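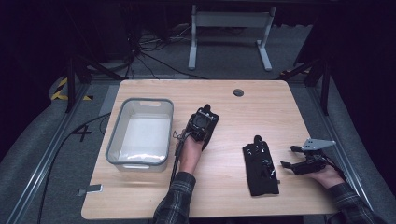 Grey tub, on the table.

December 10, 2022

Up at half past five because the magpies were. Already warm. Watered the tomatoes first, then the beans, then sat on the back step with tea until the sun came over the shed and it got too bright to look at anything.

The tank is down to the third ring. I tapped it all the way up with the handle of the trowel and the sound changes just above the tap fitting for the hose. Last year at this time it was overflowing and I was complaining about that. There was a storm on the radar on Thursday night which went north and dropped the lot on Modport. We got enough to mark the dust on the car.

I have decided to get the second tank. I have gone back and forth since winter. The 1,000 litre one would fit behind the laundry if I move the lemon, and the lemon is in a pot so it can be moved, it just needs two people. The 800 litre slimline would fit without moving anything but costs more, and the outlet is on the wrong side. Rang the Hakex place in Draltport when they opened and the man said the bigger one is in stock and the slimline is three weeks, which in December means the end of January. So that settled it. Delivery is extra. He quoted $376 for the pump and said I could leave the pump for now and run it on gravity if all I want is a hose to the vegetables. I said I would think about it. The beds are lower than the slab so gravity should do, but slowly.

Picked beans. They are coming faster than I can eat them. The climbing ones have gone over the top of the trellis and started back down the other side. Zucchini also, two of them hidden under the leaves and far too big. The eggplants are sulking. I put them in too early again, in that warm week in September, and then it was cold for a month and they never got over it. Next year not before the Cup.

The tomatoes are better than I expected after the wind. The Rouge de Marmande lost a main stem but has shot from below. First fruit set on all of them, some nearly golf ball size. Tied up the side shoots with strips of old T-shirt. Found one caterpillar and fed it to the chooks. Put shadecloth over the west end on the four star pickets, and used the bulldog clips from the desk because the proper ones have perished. They just crumbled when I squeezed them. Eight years old, so fair enough.

Drove into town at ten. Post office queue was out the door with everyone's Christmas parcels. I had the one for Mum and the one for the twins and it took forty minutes. The woman in front had a kayak paddle wrapped in brown paper, which you could tell was a paddle from the other end of the street. Mum's should get there by Friday they said, the twins' they would not promise.

Bought at the hardware: two bales of sugarcane mulch, a brass tap, thread tape, a hose joiner. They were out of the poly elbow I need for the overflow. Forgot the chook feed and had to go back for it. Petrol has come down a bit.

Lunch was the rest of Thursday's frittata with beans. Everything has beans.

Desmond Ferreira came over after lunch to look at the spot for the tank. He has put in three of them at his place on Javier Road and has opinions. He says the pavers will not do for a base. I had thought they would be fine because the old hot water unit sat on them for years, but a full tank that size is a tonne, and he walked along them and two rocked. He says lift them, take out four inches, crusher dust, whacker it, pavers back on top if I want them for looks. He can borrow a plate compactor from his son-in-law but not until after Christmas. We could do it by hand with the tamper, he said, meaning I could.

He also looked up at the gutter and said the fall is wrong. It runs to the front corner and the new tank would be at the back. So either the downpipe goes across under the eave, or the gutter gets rehung. I had not thought of that at all. I got the ladder out and put a level on it and he was right, it drops to the front by a good inch over the length of the laundry. It is only five brackets. He held the ladder and I poured a watering can in at the back end to see, and it all went off to the front and came out the join, onto his hat.

While I was up there I cleaned it out. Bottlebrush stuff mostly, and a tennis ball, and a sort of black soup in the corner that stank. That would all have gone in the drinking water if it was the other tank. I must do the house side next weekend, and put a new mesh in the leaf catcher. I said that in January too, I just looked back and it is there in the entry, "new mesh".

We moved the lemon while he was here. It was heavier than either of us thought and the roots had come through the bottom of the pot and gone down between the pavers. Had to cut them with the bread knife. I hope it will be all right. Gave it two cans of water and a bit of seaweed and put it on the east side by the water meter where it will get the morning sun only. Some of the leaves are curling but they were doing that before.

Gave Desmond a bag of beans and one of the zucchini. He did not want the zucchini but took it.

Hot by three, 36 on the verandah. Came in and pulled the blinds and did the sums at the kitchen bench. Tank, delivery, crusher dust, downpipe, fittings. I had put aside $1,000 for the whole lot and it goes over with the pump and comes in under without it. So no pump. If the hose is too slow I can leave it dribbling in a bed and move it every half hour, which is what I do now anyway.

Rang Hakex back at ten to four, just before they shut, and ordered it. Paid the deposit over the phone. Delivery is the week before Christmas, he will ring the day before. They drop it at the gate and it is up to me to roll it down the side. I measured the side gate afterwards, which I should have done first. It fits with a hand's width to spare if the gate comes off its hinges.

Lay down for an hour. Did not sleep. Read some more of the book about the Overland Telegraph, which is good but has a lot of names in it. They are stuck in the wet at the top end and the bullocks are dying.

Started on the pavers at six when the shade got round. Lifted eleven. Under them: ants, a peg, a lot of very dry sand, and a blue-tongue, not a big one, right in against the wall. I put the paver down again and left that corner. It can have till next week. The sand comes out easily enough but below it is clay like concrete, and I stopped when I hit that. Will put the sprinkler hose on it tomorrow evening for ten minutes to soften it, though it seems wrong to be watering a hole.

Back is sore, left side. Took two Panadol.

Bucketed the washing-up water out to the passionfruit. It has flowers at last. Shut the chooks in, three eggs today, the brown one is broody again and pecked me. I will have to put her in the cage with the wire floor if she keeps on. She sat for five weeks last time on a golf ball.

Tea was pasta with beans and a tin of tuna. Mum rang. She has had rain, an inch and a half, and told me twice. Her knee is better. She wants to know if I am driving up on the 23rd or the 24th and I said it depends on who can do the watering. Should have asked Desmond while he was here. He will say yes but then I will owe him for the tank as well.

Still warm at nine. Some lightning a long way off to the south with no sound to it. The bureau has twenty per cent for tomorrow, nothing Monday, nothing Tuesday.

To do: mesh. Poly elbow, try the Modport shop. Gutter brackets, five, and screws. Ring about the crusher dust, half a metre. Ask D. re watering. Oil the gate hinges so they come off. Blanch the beans.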